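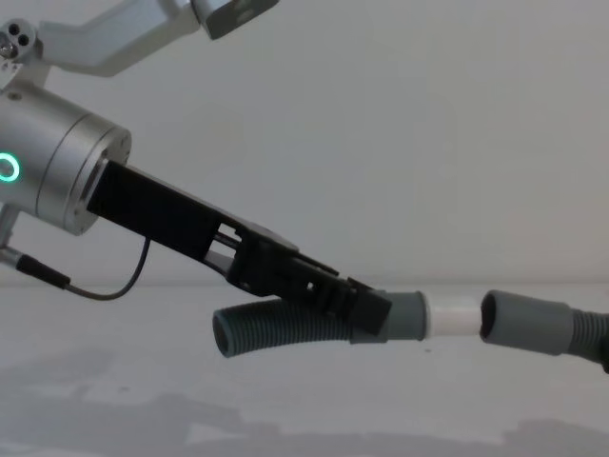

Drendham Community Laundry and Mending Room
Progress report to the Reretti Fund
Reporting period: June to November

1. Summary

The mending room has been open for the full period covered by this report. We spent the first part of it finishing the fit-out of the Drendham site and the rest running the regular sessions described in our application. The laundry side is working at the level we planned. The mending side started slowly and is now busy enough that we have had to change how we book people in. One part of the work, the pickup point at Zinosside, is behind schedule. Details are in section 4.

We are not asking for any change to the total grant. We are asking to move a small amount between two budget lines, as explained in section 6.

2. Laundry

We handled 985 loads in the period. A load means one full machine, washed and dried. Bedding makes up a larger share than we expected. Many households can manage clothes at home in a sink or a small machine but have no way to wash a comforter or dry a set of sheets in wet weather. We have therefore set aside the two biggest dryers for bedding in the mornings and opened them to everyone after 1 p.m.

Prices have stayed the same as in the application. People with a referral slip pay nothing, and everyone else pays the posted rate. The slips come mainly from the school office, the clinic and the housing advice desk. We had hoped the library would also give them out, but it does not have the staff time at present. It keeps a stack of our flyers by the front door instead.

We had one longer stoppage in August when the hot water failed. The landlord's plumber replaced a valve and the pressure has been steady since then. During the stoppage we ran cold washes only and took names for hot loads. Most of those people came back once it was fixed. A few did not, and we have no contact details for them.

Detergent is costing more than we budgeted. We were buying medium tubs from the supermarket and have changed to a bulk order, delivered every other month. This needed shelf space, so the folding table has been moved to the window wall. Several regulars have said they prefer it there because the light is better for checking stains.

3. Mending

Mending sessions run twice a week, one in the afternoon and one starting at 6 p.m. The evening session was added after the first month, when it became clear that working parents could not get to us in the day. It is now the fuller of the two.

Almost 100 people have brought something in to be repaired. The most common jobs are:

Broken zippers, mostly on coats and school bags
Hems on pants and school skirts
Torn pockets and split seams
Missing buttons
Worn elbows and knees

Zippers take the most time. Replacing a full coat zipper can use up most of a session for one person, which left others waiting in the early weeks. We now ask people to bring coats in for a quick look first and book a slot for the repair. A worn slider can often be swapped in a few minutes, so the quick look saves a lot of booked time.

The application said we would teach as well as repair. This has been harder to arrange than we thought. Most people who come in want the item fixed and do not want a lesson, at least on the first visit. What has worked better is sitting a person down next to the one doing the work and handing over the last part of the job, such as the second half of a hem. Some of them have since come back to use the machines on their own. In October we tried a beginners' class with a fixed start time. Attendance was poor and we do not plan to repeat it in that form.

Donated fabric has come in faster than we can sort it. We have stopped taking curtains and foam-backed material. Cotton, denim and wool are still welcome, and thread is always short in black and navy.

4. Zinosside pickup point

The plan was to have a pickup and drop-off point open at Zinosside by September. It is not open. The room we had been offered was let to another tenant, and the second room we looked at has steps at the only entrance and no space for a ramp. We are now talking to the Sakai Street hall, which has level access and a lockable closet large enough for the laundry bags. The hall has agreed in principle and we are waiting for written terms.

In the meantime, people from Zinosside are using the bus – the stop is close to our door, but carrying bedding on it is not easy, and we know that some households have given up for this reason. We see this as the main gap in the service.

5. What people have told us

We keep a comment book by the counter. The requests that come up most often are longer opening hours, more seats near the dryers and somewhere for small children to sit. We have bought a low table and a box of secondhand books for the corner by the notice board. Longer hours would mean another paid shift, and the current budget does not cover that.

There were complaints about lost socks and one about a shrunken sweater. We paid for the sweater and have put a clearer sign about wool above the washers.

6. Budget and next steps

Spending is close to plan overall. Detergent and thread are over, and van hire is under because Zinosside has not started. We would like to move part of the unspent van hire money to supplies for the rest of the year – the full table is in the attached spreadsheet.

In the next period we intend to sign terms with the Sakai Street hall, begin the Zinosside collections, keep both mending sessions running and replace the oldest sewing machine, which skips stitches on denim. We will send a short note when the Zinosside opening is confirmed.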